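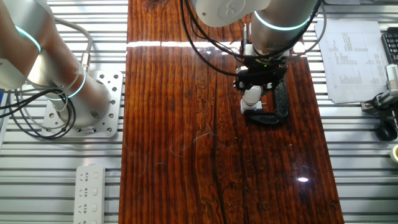 ## Equipment plan: two-arm bench

The order for the second half of the year has to be in by 03/07/2026, so this is where the budget stands. The arms are the large item and they are settled. What is left is the smaller kit, which took up more of the last plan than it should have.

Lieven Willems has gone through the quotes from Karkano and Van Leeuwen. Karkano is cheaper on grippers and quotes a lead time of 20 working days. Van Leeuwen wants 60, but its price includes fitting and a spare set of fingers. We are going with Karkano for the grippers and asking Van Leeuwen to quote again for mounting plates only.

Cabling was under-budgeted in January. Each arm needs its own run, and the slack has to be long enough for the full reach without dragging over the work. We have put in for cable clips, sleeving and a longer power strip. Please don't order these separately, as we ended up with 17 odd lengths last time. 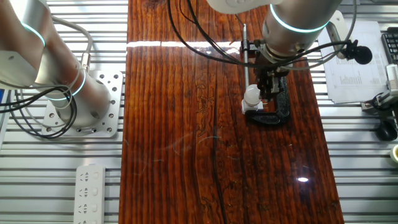 The handling tasks stay as they are: small household electrical parts such as plugs and bulbs, and clamps. These cost very little and can come out of the consumables line. Anyone who wants something heavier on the bench should check the gripper rating first and then write to Lieven.

Two items are still open:

- **Work surface.** Glossy wood throws back the overhead light. Feletti can supply a matt board cut to size, and we have asked for one on trial before paying for more.
- **Service cover.** Rumon offers a yearly contract with a call-out inside 90 hours. The price is over a tenth of what we paid for the arms, so we have asked for a version with parts only.

If your group needs bench time during the changeover, send the dates with your equipment requests. Late requests will go into the January round.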